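How to write a short gardening talk blurb (and get it in on time)

Last updated 02/07/2021

Quick one today, seeds to sort. Had three emails since January asking how to write the blurb garden clubs want before you come speak. Not the bio, the blurb. The paragraph that goes in the newsletter and gets people off the couch.

What you need before you start: the club's name, the slot length, whether they have a projector, and one plain sentence about what your talk is for. If you can't write that sentence, stop. Go prune something, come back.

Step 1. Title first. Keep it to 7 words or under. "Clematis for Small Yards" is fine. "A Journey Through the Climbing Garden" tells me nothing and I'd stay home.

Step 2. Say who it's for. Beginners? People with clay? Put it in the first line. Plolldale Garden Club got a room full of orchid growers for my compost talk once and that was my own fault, I wrote "for all plant lovers".

Step 3. Two or three things they will go home knowing. Real things. When to cut back the late bloomers, how deep to plant the crown, what to do about wilt. Don't promise "inspiration".

Step 4. Mention handouts or plants for sale, if you're bringing any. Clubs sometimes have rules on selling so ask before you print it.

Step 5. Cut to 200 words. Most newsletters will chop it anyway and they chop from the bottom – so nothing important goes last. Read it out loud. If you run out of breath, teh sentence is too long.

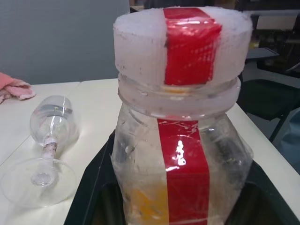

I-seul Koo wrote in to say 200 is still too generous, and that the Valletel newsletter only ever gave her 33 words plus the title. Her fix was to write the short one first and pad it out for the clubs with more room. I tried it and it's faster. So do that if you can stand it.

A sample, steal what you like:

Clematis for Small Yards. For anyone with a fence and not much else. Learn which types to cut hard, which to leave alone, and how to plant so they come back after wilt. Handout included. Bring questions.

Fits the Valletel space, just. For the longer version add a line on soil, a line on pots, and one on how long you'll take questions after.

Sending it. Paste it in the body of the email AND attach it. Put the talk title in the subject line, not "blurb". Get it there 18 days ahead if they print on paper, a week is ok for email only. Ask who's editing it and ask to see the edit. Plant names get mangled – italics vanish, cultivar names lose there quotes, and once my 'Dalura' came out as a disease.

Save every version in one folder with the club name on it. You'll be asked back and you won't remember which one you sent.

Fees and mileage next time. That one's longer.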